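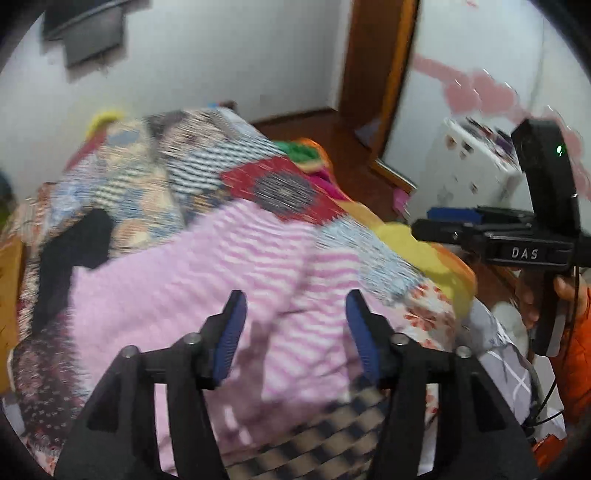

**1/** Spent most of this morning going over the grippers again, so I thought I'd write down how I look after a pair of these, as a few of you asked after my last lot of posts and I gave rather short answers (sorry, I was on a train). Get a cup of tea, I do go on a bit.

**2/** Pads first, always. Ours are the blue ridged ones and the grooves fill up with fluff from blankets and quilts quicker than you'd believe. I use a dry toothbrush along the grooves, then a barely damp cloth, then leave them alone for a good while. No solvents please! I ruined a lovely set in August with something from under the sink and I'm still cross with myself.

**3/** Next, the little round pivot screws near the top of each finger. They creep loose. I put a dab of paint across each one when it's tight, so a broken line shows me which has moved. Go gently with the driver – you're screwing into plastic, and it does not forgive you.

**4/** How often? I check the screws every 294 cycles, a silly number that comes from how we split up our sessions at Sekach, and swap the pads at 1000. Christos Vrettos over at Brusside swaps his at 397 and thinks I'm a miser. We've had this argument over several very nice lunches and neither of us has budged.

**5/** Then line up the fingers. Close them slowly by hand and look straight down at the pads. They should meet flat along the whole face. If one corner touches first, back the pivots off a touch, squeeze, and tighten again while you're still squeezing (a second person helps enormously).

**6/** Cables! Look at where the cable leaves the body before you look anywhere else on it. I like a soft loop with plenty of slack, so that a turn of the wrist doesn't pull on the plug. If it's gone stiff there, change it.

**7/** Last job is a few practice grabs on something soft. Fuzzy blanket, thin cloth, edge of a pillow, 4 goes at each. The thin cloth is the one that shows up a worn pad.

**8/** I keep it all in a Liapis notebook, one page per gripper, with the pad date at the top in pencil. Will post the page layout tomorrow if I can find the ruler.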